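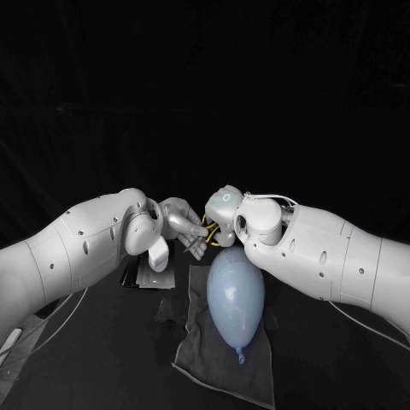 31 December 2024

Year-end closing of the client files, with Jana. Of 322 files in the Tumville list, 28 still have no signed risk questionnaire. I wrote to Ravindra, he will chase the old Stöcker clients himself in January.

Fee check: the quarterly fee for one family account came out as 3,086 in Hornelura but lower in my own sheet. Found it after lunch – Hornelura takes the balance before the withdrawal, my sheet takes it after. The contract says before, so the sheet is wrong. Corrected, and eight other accounts to recheck.
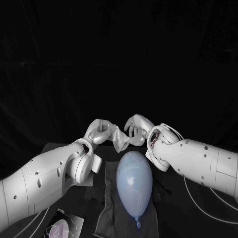

White cloth held above the balloon, both arms.

Kamran asks if we can move the pension projections to Hekach. I would wait. The inflation field accepts only one rate for all years, and Qusai's retired clients need two.

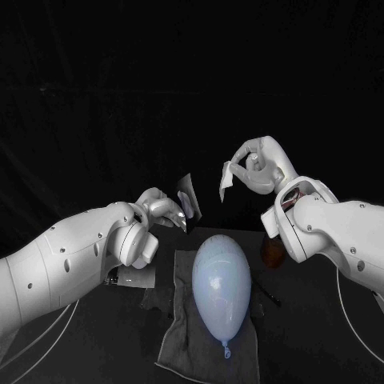
Slides for the savers' evening: Crisóforo wants fewer tables in the part on inflation. I agree, people stop listening at the second one. For the title slide I could use a pale blue balloon like the one on the grey towel, long shape, on black background. Jana finds it too cheerful for the subject – to decide with her.

Still open: backup of the signed letters, new password for the archive.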